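자막 없이 버티는 밤, 그리고 남의 집 드라마에 빠진 이야기

지난번에 새벽까지 요리 경연 프로그램을 몰아봤다고 고백한 뒤로 이 블로그의 품위는 이미 끝났다고 생각했는데요, 오늘은 한 발 더 나가 보겠습니다. 저 요즘 아침 연속극 봅니다. 그것도 한국 것이 아니라 바다 건너 어느 작은 방송국에서 만든 '트렐소프(Trellthorpe)'라는 드라마요!

시작은 감기였어요. 3월에 목이 완전히 가서 일주일 내내 누워 있었는데, 책은 눈이 아프고 음악은 머리가 울리고, 그러다 아무거나 틀어 놓은 게 이거였습니다. 트렐소프라는 바닷가 마을에 여관이 하나 있고, 그 여관을 두고 두 집안이 싸웁니다. 줄거리는 정말 그게 전부예요. 그런데 그 싸움이 516화째 계속되고 있습니다. 516화! 처음 그 숫자를 봤을 때는 웃었는데 지금은 얼마 안 남았다고 초조해하는 사람이 되었네요.

제가 이 드라마를 좋아하는 이유를 곰곰이 생각해 봤어요. 우선 속도입니다. 누가 편지를 한 통 받으면 그 편지를 뜯는 데 두 회가 걸려요. 봉투를 들고 창가에 갔다가, 이웃이 찾아와서 서랍에 넣었다가, 밤에 다시 꺼냈다가, 한숨을 쉬고 불을 끕니다. 요즘 드라마는 한 회 안에 사람이 결혼하고 배신하고 기억까지 잃잖아요. 저는 따라가기가 벅찼거든요. 여기서는 라면 물 올리고 와도 아직 같은 사람이 같은 문 앞에 서 있습니다. 얼마나 마음이 편한지 몰라요.
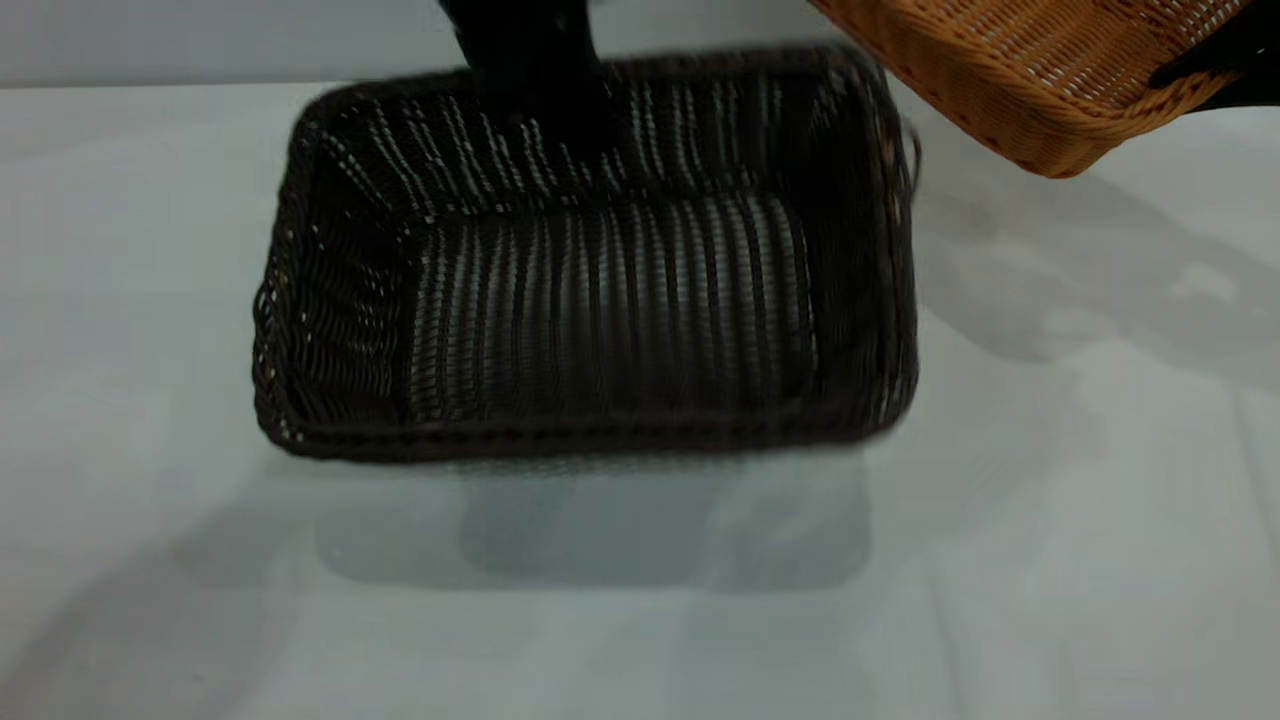
후이아 코스그로브: 저는 반대로 그 느린 게 못 견디겠어서 102화에서 그만뒀어요. 여관 열쇠를 찾는 데 한 달을 쓰다니요. 그래도 여관집 큰딸 나오는 장면만은 지금도 가끔 찾아봅니다. 뒤로 가면 좀 빨라지나요?

지난 글에 달린 댓글인데 너무 반가워서 여기 옮겨 왔어요. 후이아 님, 102화에서 그만두셨다니 제가 다 아깝습니다! 바로 그다음 주부터 둘째 아들이 루르넥에서 돌아오거든요(이 정도는 스포일러 아니라고 믿어요, 오프닝 화면에 이미 얼굴이 나오니까요). 빨라지냐고 물으시면... 아니요, 더 느려집니다. 대신 큰딸이 나오는 분량이 확 늘어요. 빵집 앞에서 우산을 접지도 펴지도 못하고 서 있는 장면이 있는데, 대사 한마디 없이 저를 울렸습니다. 거기까지만 다시 가 보시면 안 될까요?

그리고 악역 얘기를 안 할 수가 없어요. 팔타르 부인. 이름부터 이미 악역이지요. 이분은 방에 들어올 때마다 장갑을 벗는데, 한쪽만 벗습니다. 왜 한쪽만 벗는지 사백 회가 넘도록 설명이 없어요. 팬 게시판에는 이 장갑만 다루는 글타래가 따로 있고, 저는 부끄럽지만 그걸 처음부터 끝까지 다 읽었습니다. 손에 흉터가 있다는 설, 배우가 그냥 그렇게 연기하기 시작했다는 설, 반지를 숨긴다는 설. 저는 반지 쪽이에요. 반지가 아니면 412화의 그 웃음이 설명이 안 됩니다.

아, 숫자를 쓰다 보니 불안해서 다시 찾아봤는데 웃는 장면은 412화가 맞네요. 제가 이런 걸 외우고 있다니 학교 때 선생님들이 아시면 기절하시겠어요.

같이 보는 사람도 생겼습니다. 도시코 와다 님과는 팬 게시판에서 장갑 때문에 말싸움을 하다 친해졌는데, 이제는 시간을 맞춰 같은 회를 틀고 메시지를 주고받아요. 하루에 딱 두 화만 보기로 약속했는데 어제는 네 화를 봤습니다. 제가 먼저 하나만 더, 하고 졸랐고 도시코 님은 이미 재생을 눌렀더라고요. 혼자 볼 때보다 열 배는 재미있어요. 팔타르 부인이 등장하면 둘 다 장갑 그림만 잔뜩 보냅니다. 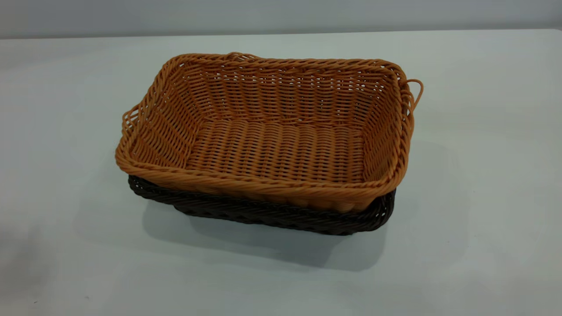
갈색 바구니 위에 겹쳐 놓은 주황빛 바구니

자막은 여전히 문제예요. 공식 자막이 중간에 끊겨서 그 뒤로는 귀로만 버티고 있는데, 신기하게도 연속극은 못 알아들어도 다 알아듣게 되더라고요. 목소리가 낮아지면 비밀이고, 문이 쾅 닫히면 유산 문제입니다. 모르는 단어는 수첩에 적어 두었다가 나중에 찾아보는데 지금까지 모인 단어가 '저당', '사생아', '등대지기', '감히'. 여행 가서 이 단어들로 밥을 시킬 수 있을지는 모르겠습니다.

혹시 입문하실 분이 계시면 1화부터 보지 마시고 여관 화재 편부터 보세요. 앞부분은 화면도 어둡고 주인공이 중간에 다른 배우로 바뀌어서 헷갈립니다. 화재 편부터 보다가 궁금해지면 그때 돌아가셔도 충분해요. 저도 그렇게 봤고, 지금은 앞부분의 어두운 화면까지 사랑하게 되었어요!

다음 글에서는 큰딸의 외투 변천사를 쓸 생각입니다. 초록 외투파와 회색 외투파가 나뉘어 있다는데, 어느 쪽이신지 댓글로 미리 알려 주세요. 저는 초록입니다.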